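Veltano — segmentation et points de prise pour objets de table

Ce dépôt contient le nœud de perception et le planificateur de saisie utilisés sur nos postes de manipulation. Le nœud lit une image couleur et une carte de profondeur, publie un masque par objet, puis une liste de prises candidates triées par score. Le contrôle bas niveau se trouve dans le dépôt Nasr et n'est pas repris ici.

Installation
Python 3.10 ou plus récent. Copier config/poste.yaml, renseigner l'adresse de la caméra et la hauteur du plan de travail, puis lancer veltano-node. Le premier démarrage prend presque 46 secondes — le temps de charger les poids.

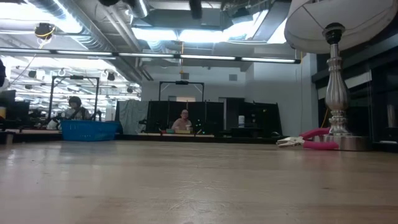 Le masque est calculé en deux passes : une passe grossière sur l'image entière, puis un recadrage autour de chaque région retenue. La seconde passe sépare les objets voisins quand leurs contours se touchent en projection. Une pince aux poignées rose vif posée contre le pied métallique d'une lampe est un bon cas de réglage : la couleur isole les poignées, mais les mâchoires claires se confondent facilement avec le socle, et les reflets du plateau verni créent de fausses régions. Dans ce cas, monter seuil_reflet avant de toucher à seuil_couleur.

Paramètres principaux
seuil_reflet : 176 par défaut, sur 255.
seuil_couleur : 121 par défaut.
max_prises : 3 candidates par objet.
marge_obstacle : distance minimale entre les doigts et tout autre masque, en millimètres. À régler pour chaque préhenseur.

Limites connues
Les câbles fins disparaissent souvent de la carte de profondeur. Les abat-jour et les paniers ajourés donnent des masques troués ; l'option remplir_masque corrige une partie des cas, au prix d'un contour moins précis. Le planificateur ne tient pas compte du poids.

Contact
Tarek Ghoneim, équipe Gikwood. Joindre le fichier de configuration et le journal du nœud à tout signalement.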